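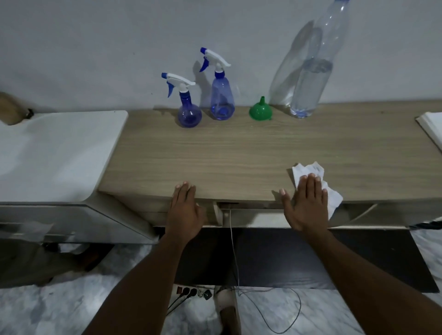 Wiping down the desk, with the spray bottles, the funnel and the big water bottle along the wall.

Blog > Robots at home > Teaching by hand

Print this post | E-mail this post

Refilling spray bottles, the long way round
01/06/2024

I have been wanting to write about the bottle job for ages! For anyone new, Trimeo is my home project to get a two-armed robot doing small chores, and the way it learns is by being shown. No code for the chore itself, just hands doing it over and over (mine, mostly) with a camera at head height, so the view is close to what the robot gets when its turn comes.

The chore is simple to say. Sprayer off, funnel in, water in, funnel out, sprayer back on, wipe the desk. My list had 22 takes on it, and I threw out 3 for blocking the view with my own arm, a mistake I keep making.

What I love about this one is how much the left hand does. I always thought of it as the hand that waits, but watch yourself sometime: it steadies, it tilts, it gives a bit when the other hand pushes.

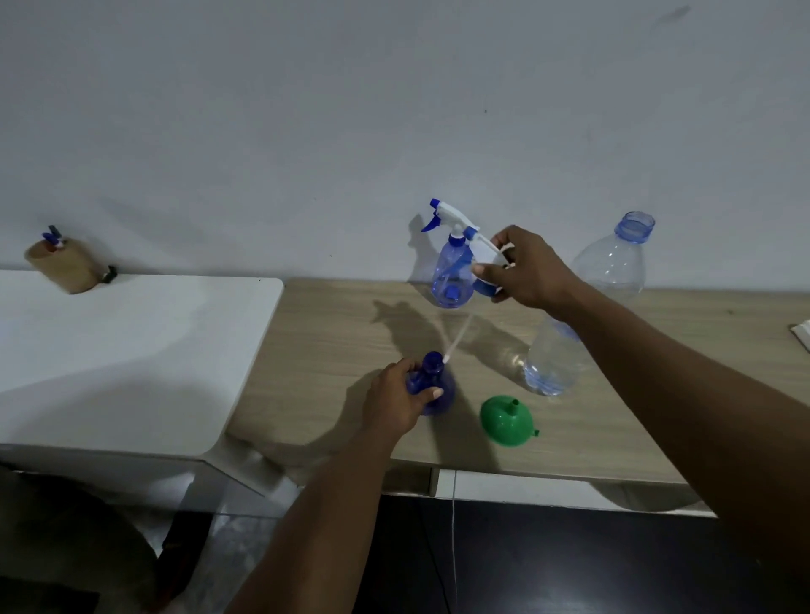
The dip tube is my favorite headache. It's thin, it bends, and it wants to go anywhere except down the neck of the bottle. I slow right down for that part and keep both hands where the camera can find them. When I rushed it in November, the Gotmont arms copied the rush beautifully and missed the hole.

I've also tried the remote control route, steering the arms with the Onuoha handles. Great fun, and the grip data is cleaner, but one refill took me 9 minutes and my shoulders complained all evening. For now I'm mixing the two, bare hands for variety and handles for the fiddly bits.

Next up is the same chore with the bottles in different spots. I can't wait to see what it does with the funnel.

Recent posts
Folding towels, take 297
Setting up the Onuoha handles
Notes from the Endham robot meetup
Why I record the wiping too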